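Visiting a robotics open day with two kids, what should I know before we go?

Asked Jun 27, 2025 in Days Out & Events

So my two kids (both in grade school, both loud) are desperate to go to the robot open day at Maltine. I've never been to anything like it. The flyer says "live demonstrations and hands-on tables" and that's pretty much all it says, plus a map with a parking lot on it that I'm fairly sure is a pond. Do they let regular people touch things? Will it be over their heads? Also is it the kind of place where you need to get there early, or can we roll in after lunch? I'd love to hear from anyone who went to the one in March. Thanks!!

3 answers

Answer 1 (marked helpful by 34 people)

We went in March and had a great time, so I'd say go! The hands-on tables were the best part by a mile. There's one where you hold a gripper in your own hand, squeeze it, and try to fold a shirt with it. The idea is that you do the job the way you'd want a robot to do it, and the recordings get used to teach one later (the woman at the table explained it much better than I can). My daughter thought this was the funniest thing ever. I thought I'd be good at it, given how much laundry I do, and I was terrible. Collars are hard. You pinch one corner, feel very proud, and the rest of the shirt comes along with it.

The Fashola talk in the main hall was long and had a lot of graphs. Mine lasted maybe ten minutes and then we snuck out for pretzels. I'd skip it with little ones, unless yours are the sitting kind.

Get there in the morning. They only let in 400 people at a time and the line after lunch went all the way out past the bike racks. Park behind the Rovent building and walk over, there's a side gate. And bring a sweater, the hall is freezing.

Putting my picture from the shirt table at the bottom of the page, the site won't let me stick it in the middle.

Answer 2

its free but the food isnt. bring snacks

Answer 3

I'd half agree with the first answer. The tables are fun but you do wait for them, and when it's your turn you get a couple of tries and then it's the next kid. If yours get upset about that kind of thing, warn them in the car.

Zumeo had a bigger demo in the back hall with an arm sorting boxes behind a barrier. You can't touch it, but it runs all day and there's room to sit on the floor and watch, and my son would happily have moved in. It stopped twice while we were there and somebody had to come restart it, which he liked even more than the sorting.

Not sure about the parking tip, I got turned away at that side gate. Maybe it depends who's on duty? The street on the north side was fine for us.

Picture added to Answer 1: 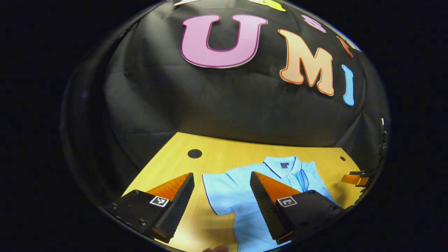 Blue polo on the shirt-folding table at Maltine, between the gripper fingers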